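The Big Room and the Way In: a Little Gallery

Welcome, and thank you for stopping by! So many of you have written to ask what the place looks like these days that I finally sat down one July evening with a pot of tea and put this page together. It took me far longer than it should have, mostly from getting lost in my own memories of paint charts and door handles, so please forgive me if I go on a bit. I do love this floor and this hallway, and once I get started on them I'm hard to stop.

For anyone new, we are the shared work floor at 105 Mosau Road in Arnville, up the hill from the old Skutham bus stop. Before we moved in we were squeezed into two carpeted rooms over on the other side of town, with one window that opened and one that only pretended to. Everything we carried left a mark on that carpet. When I first walked through the new place I remember thinking, well, it's a bit bare, but look at the height of it! I had the keys by lunchtime the next day.

About the ceiling

We went back and forth on this for ages. The first plan was to hide everything behind panels and have a nice flat ceiling like an office would. Then we got a price for the panels, and after a quiet evening with that piece of paper I decided that white paint on the ductwork and beams would do very well indeed. It leaves the rooms feeling taller, and when the lights are on it all goes soft and bright. My sister still thinks it looks unfinished. She's welcome to her panels.

About the doors

I wanted tall doors. That was my one real demand in the whole business, and I'm afraid I was a bit of a bore about it. A tall door with a bit of pattern in it makes even a plain corridor feel like it's leading you somewhere, and a lever handle is so much kinder than a knob when you've got your arms full (and somebody always does). I looked through every page of the catalog twice and then went back to the first one I'd liked.

The grooved white door with its silver handle, a blue sign up near the top, and the corridor opening out to the green floor of the big room, where people were up and about.

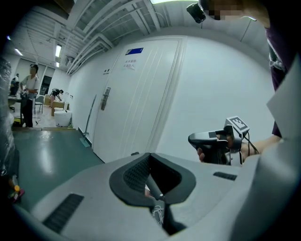

What's the best way to keep a painted or epoxy floor looking good?

Sweep or dust-mop it every day so that grit doesn't get ground in, then damp-mop with warm water and a small amount of mild soap. Rinse with clean water afterward, keep scouring powders away from it, and put felt or rubber under anything heavy.

About that green

People either love it or ask me very politely whether it came like that. I chose it! There was a gray on offer, a perfectly respectable gray, and I carried the sample around in my bag for nine days trying to talk myself into it. Then I put the green one down next to a white wall, late in the afternoon with the sun coming in sideways, and that was the end of the gray. The whole job comes to 1033 square feet including the corridor, and I was so worried about the color looking like a tennis court that I hardly slept the night before they poured it. It's shinier than I expected, and I've grown very fond of the way it picks up the lights.

A word for anyone planning the same thing at home or in a garage: ask for a sample bigger than your hand. A little square of green and a roomful of green are two very different animals. Ask how long you need to stay off it, too, and then believe the answer. I was caught tiptoeing in my socks far too early, and there's a heel print by the far wall that I now cover with a plant.

About the low tables

These get more use than anything else we own. I'd ordered regular-height ones at first, and they're fine, but the low ones are where things get spread out and sorted and looked over, and where coats end up however many hooks I put on the wall. If you're tall you'll do a fair amount of bending. I've promised to look into raising one of them and I will, once I've finished with the shelves.

About the walls

Plain white, and I'd do it again. We got through 12 cans of the stuff, counting the one that went over on the stairs. One stretch of wall has a curve to it, and getting the roller around that took patience and a certain amount of muttering. Scuffs wipe off with a damp cloth and a drop of Pal, the lemon one from the hardware store in Skutham, and whatever won't wipe off gets a dab from the touch-up jar I keep in my desk.

Still to come are the kitchen corner, the new shelves and the back stairs, as soon as the stairs are fit to be seen. If you have a good idea for a bench that would fit in a narrow corridor without catching everybody's knees, please write and tell me. Drawings are very welcome, even bad ones.

Warmly,
Ludivine Ferrand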